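**A thread on sorting out the drinks shelf**

**1/**
Spent the afternoon clearing out the drinks shelf and the floor under it. Posting as I go so I remember what I decided. Last time I did this I moved everything around, told no one, and spent December answering texts about where the seltzer was.

**2/**
Background for anyone new: I share a kitchen with Elba Iturra, and Celeste Lagos has the downstairs unit and uses our shelf too. Three people, one shelf, one recycling bin. We buy in bulk from Aravena, the discount place near the bus depot, and split it.

**3/**
The shelf is the metal kind from Sotness. It's fine. The bottom level is too low for anything tall, so tall bottles end up on the floor and then get kicked. I kicked one this morning. It rolled under the stove and I needed a broom handle to get it back.

**4/**
First job was taking everything off. All of it went on the kitchen table, and when the table was full I used the counter. I wiped each level with dish soap and warm water. There was a sticky ring on the middle one from a ginger syrup that Elba says she threw out in the spring.

**5/**
Rules I settled on, all three of them agreed by text:
- Full and sealed goes on the shelf
- Open goes in the fridge, with a name on it
- Empty goes in the deposit bag the same day

**6/**
The third rule is where we fall down. I pulled 14 empties off the shelf. Empties, with the caps back on, standing next to full ones. With clear bottles you can tell at a glance. With colored ones I have to pick them up.

**7/**
Green is the color I'm keeping for the ones we share. Celeste buys hers in clear and Elba only drinks juice, so if it's green and sealed, anyone can have it. No new labels needed.

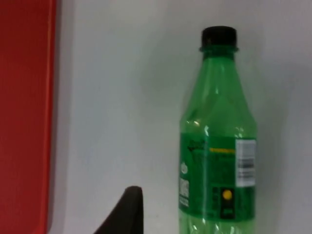
*Green bottle, black cap. The shared kind.*

**8/**
A note on caps. Our return machine takes bottles with the cap on, and I've been leaving them on to stop the drips in the bag. If your place wants them off, take them off. I used to collect loose caps in a jar and ended up with a jar of caps.

**9/**
Rinse before they go in the bag. A quick swirl of cold water is enough. I skipped this all last summer and we had fruit flies until the weather turned. Sugar drinks are the worst for it. Plain seltzer you can skip if you're in a hurry, I usually do.

**10/**
Don't crush them if you're returning for deposit. The machine wants to read the barcode and it spits out anything flattened. Celeste brought a whole bag of neatly flattened bottles once and had to carry it home again.

**11/**
For the tall bottles I moved the bottom level up two notches. It took a rubber mallet and some bad language. The clips on these shelves get tight after a few years. If yours won't budge, tap from underneath, near the corner, and go back and forth between corners so it doesn't jam at an angle.

**12/**
Now the tall ones fit standing up on the floor of the unit with room to lift them out. The level above is a bit short as a result, so that's cans and the small tonic bottles.

**13/**
I tried laying the big bottles on their sides first. Don't bother. They roll, and when you take one from the middle the rest shift over. Standing up with the labels facing out is easier all around.

**14/**
Someone asked about bins and dividers. I looked at a set from Busmont, read the measurements, and every one of them was too deep for this shelf. We're using a cut-down cardboard tray from Aravena for the cans. It's free and when it gets wet I get another one.

**15/**
Deposit bag: heavy blue one, hangs on the hook behind the back door. It used to sit on the floor by the trash and people confused the two. Since I put it on the hook last month I haven't had to fish anything out of it except one banana peel.

**16/**
I keep the return slips in an envelope on the fridge. We had 249 bottles on the slips between us by the end of summer and it's at 398 now. Most of that was Elba's birthday and the week the water was off. The money goes toward the next bulk run.

**17/**
The Hustenix cordial that was at the back is expired. Two bottles, never opened. I poured them out, rinsed them and they're in the bag. If either was yours and you were saving it for something, sorry, it had separated.

**18/**
Reply to a question from this morning: no, I don't keep drinks above the stove anymore. It gets too warm up there. The spot is for baking pans now, and the paper towels.

**19/**
Elba wants the juice on the right side so she can reach it from the table. Fine by me. Celeste has the left end of the can level. Shared green ones are at the bottom, tall, front row first. When you take one, pull the one behind it forward.

**20/**
Still to do: replace one clip that cracked when I was hitting it, and find out what the unlabeled jar is. It's on the windowsill. If it's yours please come and get it before the weekend, otherwise I'm opening it outside.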